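About Pitside

Pitside is a gallery and print studio in a former colliery canteen, at the bottom of a road that used to go somewhere. We show painting, drawing and prints by living artists, most of whom reply to our emails. We have two rooms for exhibitions, a third for printing, and a serving hatch that every visiting artist wants to use for something.

The gallery was started by Ernő Rácz, a painter who came for a three-month residency and asked whether the building was for rent. It wasn't, strictly, but the owners were so surprised by the question that they named a figure, and he paid it before they could think again. His first exhibition had 8 paintings in it, all his own, and he sold one of them to the man who read the gas meter. The meter man still comes to openings. He has yet to buy another, and Ernő has yet to stop dropping hints.

What we show

Mostly painting, and mostly painting that takes a while to look at. We like artists who have been doing the same thing for a long time and have started to do it strangely. Our longest-running connection is with the Borbély estate, which lends us the late works on paper: large sheets of charcoal and gouache, much rubbed, with a great deal going on in the corners. We have hung them in three different orders and been told each time, by different people, that the order was wrong.

We put on five exhibitions a year. There is usually one group show, which is where the arguments are. The open exhibition is held in April and takes work from anyone living within 17 miles of the front door. That distance was chosen to include a particular etcher in Stirkine, and we have never seen a good reason to change it. Last time we had 300 entries and wall space for 70. Those who weren't picked got a letter signed by a real person, and several wrote back, some at length.
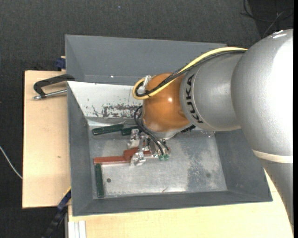
A KUKA arm reaching down into a grey bin.

The print studio

The old kitchen now holds two etching presses, a lithography press and the best extractor fan in the county, left behind by the canteen and designed for chips. Members can book the presses by the half day. You need to have done our induction first, even if you have been printing since before we were born, and even if you taught the person giving it. Beginners' courses run in the evenings, with aprons provided. The aprons have seen a lot, so please don't judge us by them.

We also publish small editions under the Dellus name. Ernő claims to have found the word in a dream and refuses to have it looked up in case it means something. Dellus prints are made here, signed here and kept in the plan chest by the door, and you are welcome to go through the drawers provided your hands are clean and you put things back the way you found them. There is a sink. We do watch.

Who we are

Ernő chooses the exhibitions, hangs them, and rehangs them after everyone else has gone home. He no longer shows his own work in the main room, a decision he describes as modesty and mentions often. The print studio is run by two technicians who would prefer not to be on the website. The front desk is looked after by whoever is nearest to it, so if you ask a searching question about colour and get an answer about ink, or the other way round, that will be why.

We are a small company and we live on sales, course fees and print memberships, in an order that changes from year to year. We take a commission on work sold from the walls and will tell any artist what it is before they have carried anything in from the van.

Showing with us

Send us no more than six pictures of recent work and a short note in plain words. We read everything. If your statement uses the word "liminal" we will still read it, but more slowly. Please don't turn up with canvases under your arm during an opening, as the wine table is small and has been knocked over once already.

Visiting

Entry is free and the door sticks, so push harder than seems polite. The exhibition rooms are on the level. The print studio is down two steps, with a ramp round the side; ring the bell and one of us will come and unlock it. Coffee is served through the hatch until four o'clock, or until the milk goes, unless an artist has filled the hatch with something, in which case ask at the desk.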